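Brotholm Community Board > News and Local > Titstead Road short-let inquiry: findings are out

marshgate_lurker
Posted 23 January 2020

The coroner's findings on the carbon monoxide death at the Titstead Road rental are up on the county site, 60 pages of them. I read the lot over lunch so you don't have to, although you should, at least the middle part. Short version: accidental death, blocked flue on the water heater, no working alarm in the hallway. The heater was last looked at in November, or so says a sticker on the side of it. The paperwork to go with the sticker has not been found.

The listing had 175 reviews, and the cleanliness score was excellent.

pelican_brief_case
Thanks for posting. I live four doors down and found out more from your paragraph than I did from the two reporters who stood on my lawn.

Did they say who was supposed to check the alarm? The owner's statement at the time said the management company did it, and the management company said it was "a shared responsibility," a phrase I have only ever heard from people who didn't do the thing.

marshgate_lurker
Page 17. The contract between the owner and Louro says Louro does "periodic safety observation." The coroner asked what that meant. Their witness said it meant a cleaner would mention it if something looked wrong.

So the cleaner, who gets 30 minutes between guests, was the safety program.

dry_toast
I'm going to be unpopular here. I rent out the unit over my garage and most of us do this right. Annual service, alarm on every floor, I press the little button myself and scare the dog. If the town goes after short lets because of one bad operator, the good ones sell up and the bad ones just stop telling anybody they exist.

pelican_brief_case
Nobody said ban them. I'd settle for a working alarm and a phone number a person picks up.

dry_toast
Give it three replies.

no_left_turn
Ban them.

dry_toast
One reply. I overestimated you all.

no_left_turn
Somebody died in a bathroom on a weekend away. I don't think it's extreme to say that if you take money for a bed you get inspected like a hotel. The motel by the highway gets inspected and that place is a dump. It's a dump with alarms.

quarterpast
Former motel desk clerk, not that one. Inspections were fine. A guy came, looked at the extinguishers, had a coffee, left. I'm for them, but let's not pretend he was taking water heaters apart. A blocked flue is a job for a heating tech, and what you want is the tech's report on file somewhere before the place can be listed.

marshgate_lurker
That's close to what the coroner recommends. Dated service report, alarm near any fuel-burning appliance and in the sleeping area, both filed with the county. It's a recommendation, so the county has to write back and say what it plans to do. It doesn't have to plan to do anything.

no_left_turn
Comforting.

hob_and_kettle
Question from someone who books these places a lot for work. Is there any point bringing your own alarm? My sister thinks I'm nuts for even asking.

quarterpast
Yes. Get a battery one, put it in the room you sleep in, follow the leaflet on where it goes. And if it sounds, get out first and call from outside. Don't open a window and go back to bed.

dry_toast
Agree with the motel person. I'd be happy if a guest of mine brought one. I would also be a little insulted, but I'd get over it.

hob_and_kettle
Ordered one. 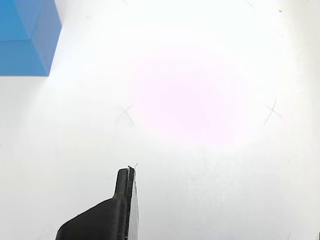 Blue cube, white table. Alarm to follow.

pelican_brief_case
You travel light.

no_left_turn
Back to the thing. Did the report say anything about Clindireck? Their name was on the heater sticker according to the neighbors.

marshgate_lurker
It does. Clindireck told the inquest they have no record of a visit to that address. They also said the sticker is an old design of theirs. The coroner said she couldn't determine who put it there or when, and left it at that. I read that part three times hoping it would get more satisfying.

dry_toast
So either they went and lost the paperwork, or somebody stuck an old sticker on a heater. I don't love either one.

pelican_brief_case
For once we agree. Mark it on the calendar.

quarterpast
Before this turns into a trial of a company by people with screen names: the report says she couldn't determine it. I'd leave it there too unless one of you has the paperwork in a drawer.

no_left_turn
Fine. I still say inspect them all.

dry_toast
And I say come inspect mine. Bring a ladder, the hallway alarm is high up.

marshgate_lurker
The county's reply is supposed to go up on the same page as the findings. I'll post in this thread when it does, so please don't start six new ones.

no_left_turn
I only started four last time.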